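用 Astgate 仿真环境练习双臂放架任务：从安装到第一次回放

六月　Marari 应用支持组
打印本页　|　用电子邮件发送

本文写给已经购买 Pant 双臂套件，或者正在试用它的仿真版本的用户。我们将一步一步说明，怎样在 Astgate 里打开放架任务，怎样遥控两只手臂，怎样录制，以及怎样检查录制的结果。读者需要会使用命令行，但是不需要有机器人的专业背景。

Pant 套件有两种买法。第一种包括真实的双臂、夹爪和工作台，第二种只包括仿真许可。两种买法使用同样的 Astgate 程序，所以下面的步骤对两种用户都有效。如果您有真实的手臂，请先不要给它通电，在仿真里把全部步骤做完一次，再去工作台旁边。

一、安装以前

请检查电脑是否有独立显卡，并且驱动是最近的版本。没有独立显卡也可以启动 Astgate，不过画面会慢，遥控时手的感觉很不好，我们不推荐。硬盘请留出足够的空间，因为录制文件增长得很快，尤其是同时保存图像的时候。

遥控设备方面，您可以使用 Rolel 手柄一对，也可以使用普通的键盘。键盘只适合检查安装是否正确。用键盘同时控制两只手臂，我们自己也试过，一个下午以后没有人愿意继续。

Rolel 手柄必须接在电脑本身的接口上，请不要经过没有电源的扩展器。我们收到的支持邮件里，手柄断线的问题大部分从扩展器来。左右手柄外形相同，只有底部的字母不同，L 是左，R 是右。接上以后请您贴一个标签。

二、安装和启动

1. 从您的账户页面下载安装包，放到一个路径里没有中文、没有空格的文件夹。这个限制很旧，下一个版本会取消，可是现在仍然有效。

2. 运行安装程序。它会询问许可文件的位置，请选择购买邮件中附带的文件。试用用户的许可文件在下载页面的最下方，位置不太显眼。

3. 安装完成以后，打开设置，把端口改为 3,237。输入的时候不要输入逗号。如果这个端口已经被别的程序占用，您可以选另外一个数字，但是手柄服务里的端口也要同时改，两个地方必须一致。

4. 启动手柄服务，等待它显示“已连接”。然后启动 Astgate。请保持这个顺序。反过来启动的话，程序不会报错，但是手臂不动，很多人在这里花了许多时间找原因。

5. 在任务列表里选择“放架”。第一次载入比较慢，程序要计算物体的碰撞形状。以后会快很多。

三、认识左和右

在开始移动以前，我们请您用一点时间想清楚左和右。Astgate 里所有的名字都从机器人的方向来看，也就是说，“右臂”是机器人自己的右臂。默认视角在机器人的对面，您看着它，它也面对着您，于是它的右臂在屏幕的左边。

许多用户在第一天会拿错。手柄上的 R 对应机器人的右臂，您推 R 手柄，屏幕左边的手臂会动。如果您觉得太不习惯，可以在视角菜单里选择“从后方看”，这样您和机器人朝着同样的方向，左右就一致了。缺点是两只手臂会挡住一部分桌面，细小的动作不容易看清。我们的建议是先用后方视角练习一天，然后回到默认视角。

录制文件里的数据不受视角的影响。无论您选择哪个视角，文件里的 right 都是机器人的右臂。请不要在后期处理里自己交换左右，我们见过有人交换了一次，同事又交换了一次，还有一台电脑上交换了三次。

四、让手臂先空走

打开任务以后，手臂处于锁定状态。同时按住两个手柄的侧键，直到状态栏变成绿色，手臂才会跟随。松开侧键，手臂就停在原来的位置。您需要休息手的时候，请松开，不要把手柄放在桌上而侧键还被什么东西压着。

请先把夹爪抬高，离开桌面和所有的物体，慢慢画一个小的方形。注意观察手腕的转动。Pant 的手臂每只有七个关节，比到达一个位置所需要的多一个，所以同一个夹爪位置可以有许多种肘部的姿势。Astgate 会自动选择肘部的位置，一般选择得不错，可是如果您让夹爪在靠近身体的地方转得太多，肘部会突然向外走。遇到这种情况，请把夹爪向前送一些，再转。

默认的工作半径上限是 815 毫米。接近这个距离的时候，手柄会震动。请不要把震动当作故障，也请不要为了去掉震动而提高上限。手臂接近伸直的时候很难控制，录下来的动作也不平滑，对训练没有帮助。

速度比例请先设为最低一档。等您能够连续拿起并放下一个物体，再提高一档。我们自己录制的时候从来不用最高档。

五、第一次抓取

放架任务的内容不复杂：桌面上有圆的小物体，有架子，也有浅的托盘，机器人要用夹爪拿起物体，放到指定的地方。困难在于物体的表面是弯的，而夹爪只有两个手指。手指接触的高度不对，物体就会滑走或者倒下。

请按照下面的方法练习，先只用一只手臂：

1. 把夹爪移到物体的正上方，手指张开，方向朝下。

2. 慢慢下降，让手指到达物体最宽的地方以下一点点。停在最宽处以上的话，关闭夹爪时物体会被向下挤；太低的话，手指会碰到桌面，状态栏出现黄色的接触提示。

3. 轻轻扣扳机。扳机不是开关，它控制的是夹爪的开口，扣一半就是关一半。请在感觉到手柄的短震动以后，再多扣一点，然后保持。

4. 先抬高很小的距离，停一下，看物体在手指之间有没有转动。没有转动才继续抬高。

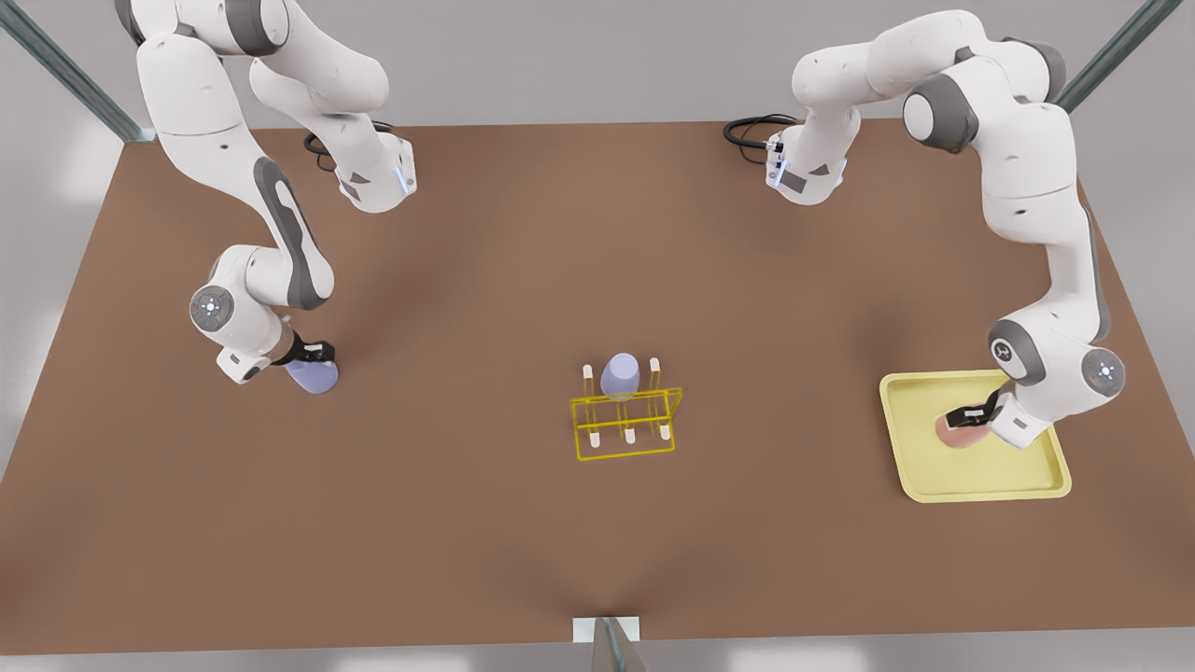
两只手臂一起工作的时候，最常见的问题是注意力。人的眼睛只能看一个夹爪，另外一个夹爪常常在这个时候做了奇怪的事。我们建议把动作分开：一只手臂在做精细的动作，另外一只手臂就保持不动，手可以轻轻放松，但是扳机不要松开。等精细的动作完成，再换过来。熟练以后，您可以让一只手臂移动得远一些，同时另外一只手臂做抓取，不过请在练习了很多次以后再这样做。

从托盘里拿物体，比从桌面上拿更难一些，因为托盘有边。手指下降的时候，请让两个手指所在的直线尽量与最近的边平行，这样手指不容易碰到边。如果物体靠着角落，先用一个手指把它向中间推一点，再抓。推的动作也会被录制，没有关系，它是任务的一部分，模型以后也会遇到同样的情况。

六、放到架子上

放的动作分成三段：接近、对准、松开。接近的时候请从上方来，不要从侧面穿过架子。架子由细杆组成，在碰撞计算里，细杆比它们看起来的样子稍微粗一点，这是为了计算稳定。您会觉得还没有碰到，程序已经说碰到了。请把距离留大一些。

对准的时候，请看立着的短柱，不要看整个架子的边。短柱决定物体最后站在哪里。如果您使用默认视角，前后的距离比较难判断，可以按手柄上的小键，临时换成侧面视角，再按一次就回来。录制不会中断。

松开的时候不要一下子放掉扳机。先放松一点，看物体是否自己站稳，再完全张开，然后夹爪直直向上离开。很多失败发生在物体已经放好以后：手指张开得不够，向上走的时候把物体带倒。所以请养成习惯，张开，停一下，再走。

一次放置是否成功，由程序判断。判断的条件有两个，物体在目标区域以内，并且松开以后保持静止两秒钟。如果您认为已经放好，而程序没有给出成功的标记，多数情况是物体还有很小的晃动，请等一下，不要马上去扶它。

七、录制

单独练习顺利以后，就可以录制。按菜单里的“新建数据集”，给它一个名字，名字里请写任务和操作者的代号。不要只写“测试”。三个星期以后，您的硬盘上会有很多“测试”，我们的硬盘也是这样的。

每一段录制从手臂的起始姿势开始，到程序判断成功，或者您按下“放弃”为止。放弃的录制默认会保留在另外一个文件夹里，不参加训练。请不要删除它们，在检查问题的时候它们很有用处。

关于数量，我们给一个参考。对于放架任务，我们附带的基础模型使用了 101 段成功的录制。在内部试验里，我们也用 53 段训练过，模型可以做完任务，但是物体的位置稍微改变，它就会犹豫，有时在物体上方来回移动而不下降。如果您的物体和我们的不一样，请准备不少于我们的数量。

在录制之间，请使用“随机重置”，让程序改变物体的位置和方向。手工重置也可以，不过人会不知不觉地把物体放在容易抓的地方。随机的范围可以在任务设置里调整，第一次请用默认值。

录制请分成几次做，中间休息。人疲劳以后动作会变快、变粗，这些都会留在数据里面。我们一般录四十分钟，就换一个人。

八、回放和检查

录制结束以后，请先回放，再训练。在数据集页面选择一段，按“回放”。Astgate 会从同样的起始状态重新执行记录的动作。结果应该和录制时一样。如果回放时物体没有被拿起来，通常有下面的原因：

物理步长在录制以后被改过。请打开设置，恢复为录制时的值，它写在数据集的说明文件里。

夹爪的摩擦参数不一样。更新 Astgate 以后，这个参数有时回到默认值。我们知道这不方便。

录制时电脑太忙，有一部分指令到得晚。说明文件里有一个“延迟”项目，如果这一项标为红色，请不要使用这一段。

回放没有问题以后，请再看一遍动作本身。有没有很长的停顿？有没有为了躲开一只手臂而绕很远的路？停顿可以用“裁剪”工具去掉开头和结尾的部分，中间的停顿我们不建议裁剪，因为连接的地方会有跳动。这样的录制，重新做一次更省时间。

九、转到真实的手臂

有真实套件的用户，可以在“输出目标”里从仿真换到硬件。换之前，请确认桌面上物体的位置和仿真里接近，周围没有人把手放在工作区里，急停按钮在您伸手就能按到的地方。第一次运行请用最低的速度，并且不放物体，只看手臂走的路线。

仿真和真实之间一定有差别。主要的差别在接触：真实的手指有弹性，真实的物体重量也不完全均匀。我们的经验是，空中的移动几乎可以直接使用，抓取的高度需要重新调整一点，松开的动作需要更慢。您可以在真实的手臂上再录少量数据，和仿真的数据一起训练。混合的比例没有标准答案，请从一半一半开始试。

十、几个常见的问题

手柄已连接，手臂不动。请检查侧键是否两个都按住，然后检查启动的顺序。

手臂动，但是方向相反。视角和手柄的参考方向没有同步，在视角菜单里按“同步参考”。

物体在重置以后掉到桌子外面。随机范围设置得太大，请恢复默认值，再一点一点增加。

画面正常，录制文件却是空的。许可已经过期的时候会这样，程序应该给出提示，目前它没有给。请到账户页面看许可的日期。

两只手臂在中间碰到一起，然后全部锁定。同时松开两个侧键，等状态栏变回灰色，再分别把手臂退出来，先退位置比较高的那一只。不要两只一起拉。

如果以上的方法都没有用，请写信给支持邮箱，并且附上日志文件夹。日志请整个压缩，不要只复制最后几行，我们需要看启动时的部分。试用用户也可以写信，回复会慢一些，通常在两个工作日以内。

打印本页　|　用电子邮件发送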